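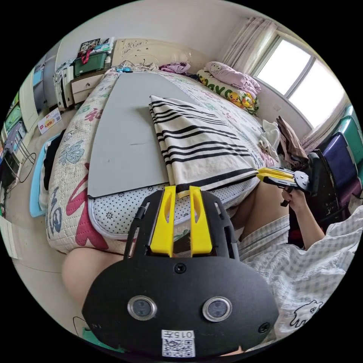
Página 3

Comparar dos juegos de dedos en pinzas de mano con tela doblada

Para elegir dedos de pinza, la tela es mejor prueba que los bloques. Un cubo lo agarra casi cualquier cosa; un paño doblado se escurre, se arruga, se abre por la capa que no toca y obliga a las dos manos a trabajar a la vez. Este procedimiento es el que usamos en Andside para decidir entre los dedos Kinyua y los Emden antes de montarlos en los brazos. Se hace con pinzas de mano, una en cada mano, y se puede repetir en cualquier dormitorio.

Qué hace falta

Dos pinzas de mano con cámara, marcadas como izquierda y derecha. En los cuerpos negros la marca va en la etiqueta del código QR: 015左 es la izquierda (左). Conviene leerla antes de empezar, porque si se cruzan las manos hay que repetir la serie entera.

Un juego de dedos de cada modelo. No mezcle modelos en una misma serie.

Un tablero plano y rígido, mayor que la tela doblada. Puesto sobre la cama evita que el colchón ceda bajo los dedos.

Una tela fina con rayas. Las rayas oscuras sobre fondo claro dejan ver en el vídeo si el doblez se ha girado.

El grabador Traltlow o cualquier otro que guarde las dos cámaras con la misma marca de tiempo.

Preparación

1. Coloque el tablero sobre la cama, con un borde hacia usted. Compruebe que no se balancea al apoyar la mano.

2. Limpie las lentes con un paño seco y repase los tornillos de la placa. Un tornillo flojo mueve la cámara y estropea la comparación.

3. Abra y cierre cada pinza unas cuantas veces. Los dedos deben juntarse por la punta y volver solos a la posición abierta.

4. Doble la tela y déjela sobre el tablero. Puede quedar en diagonal; de hecho, en Andside alternamos la posición recta y la diagonal.

5. Apague el ventilador si lo hay. La luz de la ventana no molesta mientras no dé directamente en las lentes.

La prueba

1. Empiece a grabar y espere a que las dos señales estén estables.

2. Acerque la pinza izquierda al borde más próximo de la tela y la derecha al borde derecho. Toque la tela sin cerrar.

3. Cierre primero la izquierda. Si solo coge la capa superior, anótelo como «capa» y siga.

4. Cierre la derecha y levante las dos a la vez, despacio, hasta que la tela se separe del tablero.

5. Mantenga la tela en alto 3 segundos, bájela y ábrala en el mismo orden en que cerró.

6. Vuelva a doblarla y repita. Hacemos 100 intentos por modelo, con un descanso a la mitad. El cansancio de la muñeca se nota en los datos antes de que lo note uno mismo.

Qué anotar

Basta una línea por intento: modelo, posición de la tela y resultado. Usamos cuatro resultados: bien, capa, resbalón y giro. El giro se anota cuando las rayas cambian de dirección al levantar, y se revisa después en el vídeo, sin fiarse de la memoria.

Lo que nos salió

Con los Kinyua tuvimos menos resbalones. Los Emden separan mejor las capas, pero hay que apretar más y la punta se marca en el tejido fino. Evie Haslam repitió la serie en octubre con una toalla y no encontró diferencia entre los dos modelos, así que el resultado vale para tela delgada y poco más. Una serie completa lleva casi 3 horas.

Problemas frecuentes

La cámara pierde el enfoque al acercarse: aleje la pinza, espere y vuelva a entrar desde arriba.

Los dedos chocan con el tablero: incline un poco la muñeca. Si el choque se repite, revise el tope de apertura.

El tablero se desliza al apoyar: ponga debajo una lámina antideslizante y vuelva a empezar desde el paso 1 de la preparación.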